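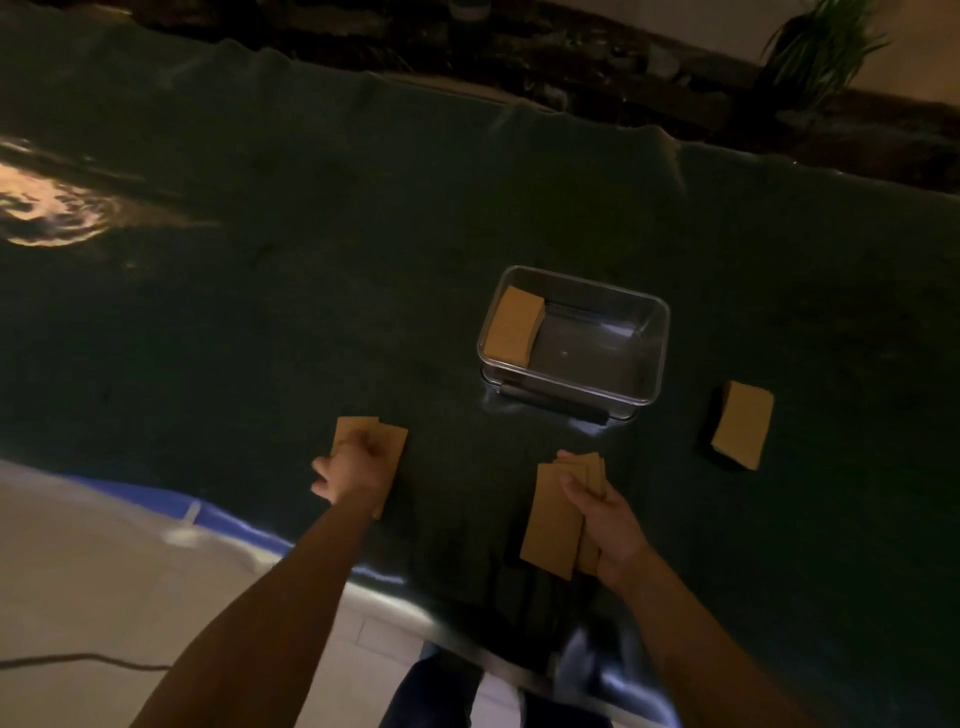
Cards on the green felt, clear tub in the middle.

Card Table News, June

Quick one this month, printer is being picked up at 4 and I still have the parking notes to type.

The card table is back at Zoststead. Upstairs room, same as last year, left at the top of the stairs. Starts 6:30, doors open at 6. If you get there early please help with the chairs.

What we're playing: Drondonow mostly. It's the trading one, for those who missed spring. You hold a hand, keep a couple face down, and swap through the tub when your turn comes up. First to 33 points takes the round. Newcomers pick it up in two rounds, maybe three if they're sat next to Glen's crowd and can't hear the rules. Hourani for anyone who wants something slower. Bring your own Hourani set if you have one, ours is missing the score pad again.

The felt. Yes it wrinkles. We've had emails. It's the dark green cloth from the old hall and it goes over the big table because cards slide all over the place without it, and you can't pick a flat card up off bare wood with short nails. Pull it straight before you sit down and then leave it alone. Please do not iron it. Someone asked. No drinks on it either, side shelf only, and that includes coffee with a lid.

The tub. Clear plastic, stays in the middle where everyone can reach. Cards go in standing up against the side, so you can get a thumb behind them. Not flat on the bottom!! We lost most of an evening in March to people scraping at the corners. If a card goes in by mistake, say so before the next player goes and take it back out, no penalty.

Shuffling. We have up to 700 cards between all the boxes, and they're getting soft at the edges. Overhand shuffle only, no riffles. I know it looks good. It's murder on the tan backs, and once a corner is bent everbody at the table knows what you've got.

Packing up. Sort by deck, band each one, tub on top, lid on the box. Check under the cloth before you fold it. Last time there were cards in the fold and they went home in the laundry bag, and I got a phone call at 11 at night about it. Fold the cloth in quarters and put it on the top shelf of the closet, not the bottom, the bottom gets damp.

Wanted: card sleeves, the plain matte kind. A pack of 100 would get us through the worst of the Drondonow deck. Grorkik on the corner said they'd hold some behind the counter for us if we ask by the end of the month, so tell me how many you'd chip in for.

Names for the June table to Latrice Baptiste, on the sheet by the door or catch her after. She also has the spare closet key, so dont call me about it.

Parking notes next page.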